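How to File an Eligibility and Selection Appeal with the Istano Cricket League

Players who have been suspended, left out of a representative squad on eligibility grounds, or refused registration may ask the League to review the decision. The procedure is set out in the steps that follow. It applies to all senior and under-19 players registered with a member club, including the Derent and Fedoruk divisions. It does not apply to umpiring decisions made during play, which are final, or to fines issued to clubs.

Before You Begin

Read the decision letter in full. Every letter issued by the League office states the rule under which the decision was made, the date on which it takes effect, and the name of the officer who signed it. An appeal that does not refer to the correct rule will be returned for correction, and the time limit continues to run while it is with you.

You will need:

Your player registration number
A copy of the decision letter
The name and email address of your club secretary
Any documents you intend to rely on, such as medical notes, scorecards, travel records, or written statements
The filing fee of $40

Players under 18 must also have the signature of a parent or guardian on page two of the form.

Step 1: Confirm the Type of Decision

The League recognizes three types of decision that may be reviewed. A disciplinary decision is a suspension or warning issued under Part 6 of the Playing Rules. A registration decision is a refusal to register or transfer a player. A selection decision may be reviewed only where a player was ruled ineligible; the opinion of selectors on form, fitness, or the balance of a side is outside the scope of this procedure.

If your letter mentions more than one type, file under the type named in the first paragraph and attach a note listing the others. One fee covers all matters arising from a single letter.

Step 2: Observe the Time Limit

Disciplinary appeals must be received within seven days of the date on the letter. Registration and selection appeals must be received within 14 days. The date of receipt is the date on which the complete form reaches the League office, including the fee. Forms received after 5 p.m. are treated as received on the next working day.

An extension may be granted if the player was in the hospital, traveling with a representative team, or did not receive the letter at the registered address. Apply for the extension in writing at the same time as the appeal. Telephone requests are not accepted.

Step 3: Complete Form A

Form A is available from your club secretary or from the League office. Type your answers or print them in black ink. In Section 1, enter your name exactly as it appears on your registration. In Section 2, copy the rule number from the decision letter. In Section 3, mark one of the following grounds:

The rule was applied to facts that were wrong.
The wrong rule was applied.
The penalty is greater than the rule allows.
New evidence is available that could not have been provided earlier.

More than one ground may be marked, but each must be explained separately in Section 4. Keep each explanation to a single page. General statements about a player's character belong in a supporting letter.

Step 4: Submit the Appeal

Send the form and attachments to the League office by email or registered mail. Email attachments should be combined into one PDF file. Label each document in the upper right corner with a letter and a page number, beginning with A1. Photographs of handwritten pages are accepted if every line can be read.

An acknowledgment with a case number will be sent within two working days. Quote this number in all further correspondence. If no acknowledgment arrives, contact the office before the time limit expires.

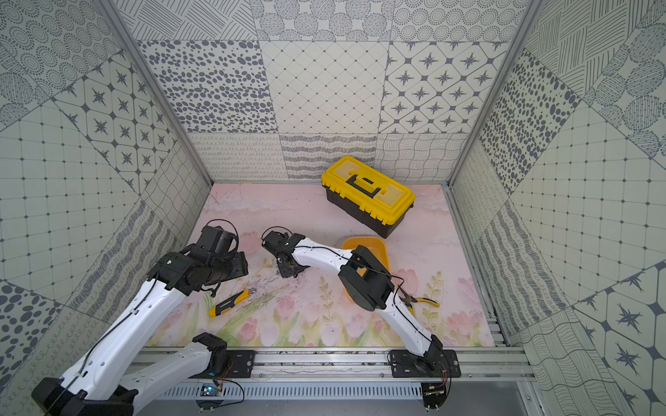

VOMOV, Tuesday, September 16, 2025

The following steps reflect the procedure as amended by the League Council. Appeals filed before the date shown will be completed under the earlier rules.

Step 5: Decide Whether to Request a Stay

Filing an appeal does not suspend the penalty. A player who wishes to remain available for matches while the case is open must request a stay by checking the box in Section 5. The Appeals Officer, Sabina Samarakoon, will decide the request on the papers. A stay will not be granted in cases involving violence, abuse of an official, or a second anti-doping violation.

Clubs are reminded that a player who takes the field without a stay is ineligible, and that match points may be deducted under Rule 127.

Step 6: Prepare for the Hearing

Hearings are held by a panel of three members, none of whom may belong to the player's club or to a club in the same division. The player will receive at least five days' notice. Hearings take place in Room 308 of the League offices or by video link, at the player's choice.

A player may be accompanied by one representative and may call up to two witnesses. Give the names of witnesses to the office no later than two days before the hearing. The panel will first hear from the officer who made the decision, then from the player. Each side has 20 minutes. Questions are put through the chair.

Step 7: Receive the Decision

The panel will issue its decision in writing within five working days. It may uphold the original decision, cancel it, or replace it with a lesser penalty. It may not increase a penalty. If the appeal succeeds in full, the filing fee is refunded to the account from which it was paid.

A short summary of each decision is kept in the public register. Names of players under 18 are removed before publication.

Withdrawing an Appeal

An appeal may be withdrawn at any time before the hearing by writing to the office and quoting the case number. The fee is refunded only if the withdrawal is received before the hearing notice has been sent. A withdrawn appeal cannot be filed again.

Related Forms

Form A: Notice of Appeal
Form B: Application for Extension of Time
Form C: Witness List
Form D: Notice of Withdrawal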